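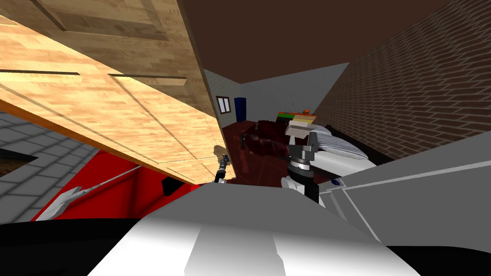 brernow_tim
Don't strip that brick until you know what's on it. If it's been sealed with something shiny, paint stripper will only push it further in. Try a drop of water first. If it beads, it's sealed.

halfbrick
OP here. Did the water test this morning and it soaked straight in on the wall by the bed. So no sealer, just dust. It comes off on your hand every time you brush past. I was going to use a matt sealer from Zuken, 7 litres for the lot. Is that too much?

mortarmouse
Depends how thirsty the brick is. I'd leave it bare. Old brick needs to breathe, and if damp gets in from outside a sealer will trap it. Vacuum with a soft brush, then wipe with a barely damp sponge. Do that twice and most of the dust stops.

brernow_tim
Disagree. A breathable sealer is fine on an inside wall. I did ours in January four years ago and there's been no flaking since. Bare brick next to bedding is a misery.

mortarmouse
Ours was "breathable" too and the faces came off the bricks by the chimney. Find out if it's an outside wall before you put anything on it.

halfbrick
Internal, shared with next door. No chimney on that side. 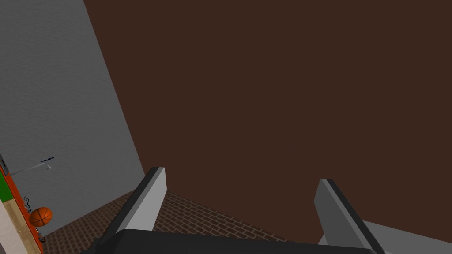 The floor is my other question. I had a quote from Sydorenko to clean and seal it, almost 1000 pounds, which seems steep for one room. Would the same sealer do for walls and floor?

cutport_lass
No, get a proper floor one. Wall sealer wears off underfoot in a few months – I found that out in our hallway. Two thin coats, a day between them, and keep everyone off it overnight.

brernow_tim
Agree with that. I'd do the floor yourself too. Mine cost 152 pounds in materials, including the hire of a scrubber from the place in Cutport.

mortarmouse
Floor yes, I'd seal that. Still wouldn't touch the wall.

halfbrick
Right. Floor first, then I'll try the sponge on the wall and see how dusty it is after a month. Will order a small tin and test it in a corner.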